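# Page loads slowly and text blocks jump while scrolling (product catalog, desktop)

Opened by: Velimir Mujić
Component: catalog front end
Priority: medium
Status: resolved, waiting for release
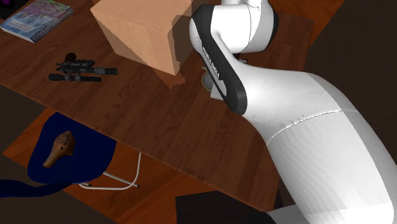 I am opening this ticket again because the catalog page of Jasero is still slow for the customer, also after the cache change in September. The header picture takes very long to appear, and when it appears, the text below moves down and the reader loses the line. The effect is easy to notice with this header, as the reddish-brown wood comes in first as a blurry surface and the white parts become sharp only at the end. On my own computer in the office the problem is small. At the customer side in Gretau it is bad enough that they called us.

**Steps to reproduce**

1. Open the catalog in a private window, so that nothing is in the cache.
2. Limit the connection in the developer tools to "slow".
3. Scroll down immediately to the section with delivery terms.
4. Wait. The text jumps one time when the header arrives, and one more time when the font is changed.

**Expected:** the text stays where it is.
**Actual:** the text moves, and a click on "Delivery terms" often lands on "Returns".

---

**Comment, Regula Steiner, 9:20**

I can reproduce it. Two different things are mixed here, I think. The jump comes from missing height in the template. The slow loading is another matter. Could you please check which file size the server delivers? In the content system I see that the original is stored with a width of 2000, but the column is much narrower than this.

**Comment, Velimir Mujić, 9:45**

I checked. The server delivers the original in every case, also to a phone. The smaller versions exist in the folder, but the template does not ask for them. I compared with the Hollaten catalog, which uses the older template, and there it is correct.

What I tried until now:

- Cleared the server cache. No difference.
- Turned off the cookie banner. No difference for the speed, the jump is a little smaller.
- Replaced the web font with a system font. The second jump is gone, the first one stays.
- Set a fixed height for the header by hand. The first jump is gone, but on a narrow window the header is now stretched and looks ugly.

**Comment, Ottar Backlund, 10:30**

Please do not use the fixed height, we had this before and removed it for exactly that reason. Use the aspect ratio in the style sheet. The value must be read from the file and not typed by hand, otherwise it will be wrong again when the editors change the header.

For the sizes: the function that writes the list of smaller versions was renamed when we moved to the new template. The old name gives no error, it only returns an empty list. So the browser takes the original. I am sorry, I should have written this in the migration notes.

**Comment, Velimir Mujić, 11:15**

Thank you, this was the cause. I changed the name in the header template and in the teaser template. The browser now takes the small version on a narrow window and the middle one on my normal screen. I set the quality of the compressed files to 40 for a test, but the edges became dirty, so I put it back to the standard value.

The aspect ratio is in too. I scrolled up and down many times with the slow connection and the delivery terms stay in their place.

**Comment, Aurelia Tanner, 13:05**

Tested on the staging server with 2 browsers, and with the old laptop from reception. Looks good to me. One small thing is left: when I print the page, there is a large empty area at the top. Is this new?

**Comment, Velimir Mujić, 13:30**

It is new, yes. The reserved space stays also when the header is hidden for print. I added one line to the print style sheet and now the first page begins with the title. Please test it once more when you have time.

**Comment, Aurelia Tanner, 14:10**

Printing is fine now. I informed Edem Abubakari at the customer, he asks if the Koller catalog has the same fault.

**Comment, Ottar Backlund, 14:25**

Koller uses the same template, so it has the same fault. I will open a separate ticket for it and link it here. The release of this one can go out tonight with the other fixes.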